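My worktop and I have made friends again

I've been meaning to write about the kitchen for ages, mostly because it's the room I spend all my time in and partly because Korkor Adjei keeps asking me where things are going to live. Well, I've got an answer at last! It took me most of May and far more cups of tea than I'd like to admit, but the long worktop finally works the way I wanted it to, and I'm so pleased with it that I keep wandering in just to have a look. 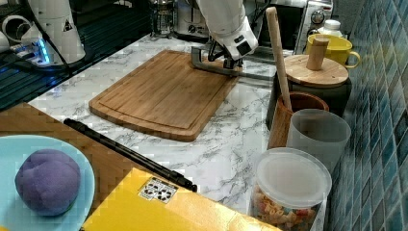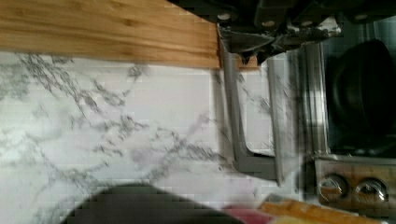
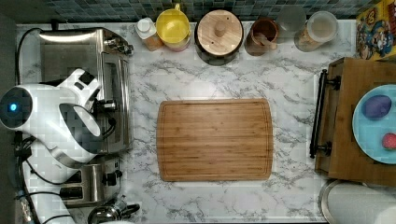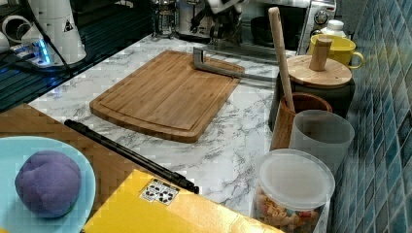 The marble-patterned worktop, with wood on it in every one.

So, the big change is the bamboo board. I used to keep it on its side behind the bread bin, which meant dragging it out every time I wanted to slice a tomato, and then I'd end up using a plate instead. Now it stays out, flat, with a bit of clear worktop round it, and I can't tell you how much more chopping gets done. It has a groove running round the edge to catch juice, and if you've ever cut up a very ripe mango on a board without one you'll know why I'm going on about it. I give it a wipe with oil once a month or so and stand it up overnight to dry.

Then there are the canisters. I went through a phase of wanting everything to match (Esi Essien will remember the afternoon I measured all my jars) and I'm over it now, thank goodness. The dark grey one with the round wooden lid is my favourite. The knob on top is nice and chunky, so I can get it open with floury hands. The yellow mug lives behind it — it's the cheeriest thing in the room and I won't hear a word against it.

The coloured pasta is in a clear tub with a frosted lid, and that was a stroke of luck. I'd tried it in a proper storage jar and the shapes kept getting jammed in the neck. In the tub you can just tip out what you need, and the reds and oranges look lovely next to all that white. The youngest gets to choose which colours go in for tea, then eats only the yellow ones.

Speaking of the youngest, yes, that's play dough on my nice blue plate! Purple is the colour of the moment. We've settled on the rule that dough stays on a plate and the plate stays on a board, and so far it's saved me from picking dried purple crumbs out of everything I own. I'd like to say it was my idea but it was Seidu Dramani's, and he has three of his own so he should know.

I did wonder about moving the toaster oven. It takes up a fair old chunk of the worktop, but I use it nearly every day for cheese on toast, baked potatoes and warming up yesterday's leftovers, so it's earned its corner. The French press is up at that end too, so breakfast more or less happens in one spot.

And the tiles! I get asked about them more than anything else. They're little mosaic squares in teal and blue, and I was worried they'd make the room feel dark, but against the pale worktop they're gorgeous, especially at four in the afternoon when the sun comes in low. Cleaning the grout is a bore. I use an old toothbrush and bicarb, put the radio on and do a small patch at a time.

Still to do: find a home for the cereal, which has crept up onto the worktop again, and get a better pot for the wooden spoons. Abena Tetteh has offered me an old stoneware one of hers, a bit chipped at the rim, and I'm going round to fetch it after school pick-up. If it fits between the canister and the wall I'll be a very happy woman. I'll put up the mango chutney recipe next, as I promised it to a few of you back in the spring and then completely forgot.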